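Chapter 7
Writing About the Places You Eat

By Stan Sillon
Nov 28, 2022

I got into food writing by accident. I'd eaten a rather good plate of liver and onions in a café in Skerton, I told everyone I knew about it, and in the end someone told me to write it down and leave them alone. So I did. It came to 133 words and about half of them were "lovely".
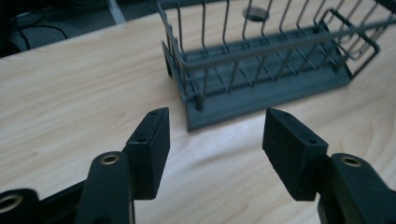
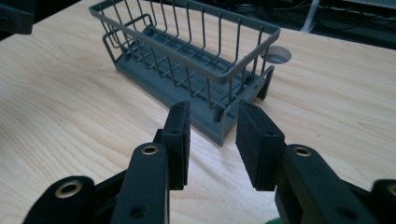 A grey wire rack on a pale wooden table.

How many times should you visit a café before you review it? Twice at least, on different days and for different meals, and a third time if the first two visits don't agree.

I learned that one the hard way. My first proper review was of a place called Multolard, and I went once, on a wet night in February, when the soup was thin and the chips came after everything else had gone. I was very cross and very funny about it (or I thought I was!). Then I went back for breakfast in the spring and had the best fried bread of my life. My review was still pinned up in the library, being funny at people.

In this chapter we'll look at what goes into a short review, by which I mean one of 181 words or so, the length my first editor gave me and wouldn't budge from. You'll be surprised how much fits. You can get in the room, the welcome, two dishes and the bill, and still have space for one good grumble. What you can't get in is your journey there, so please leave out the parking.

We'll start with taking notes. I write mine on the back of the receipt or under the table - some people use their phones, and that's fine too, though your dinner does go cold. Write down what you ate before you decide what you thought of it. "Crisp at the edges, too much pepper" will still mean something to you next week, and "nice" won't.

After that we'll try some exercises. For the first you'll need a sandwich, a pencil and 40 minutes on your own. Any sandwich will do, but buy it from somewhere you haven't been before, and keep the receipt.

Questions about this chapter? Write to the author care of the publisher. © 2022 Stan Sillon. All rights reserved. Back to top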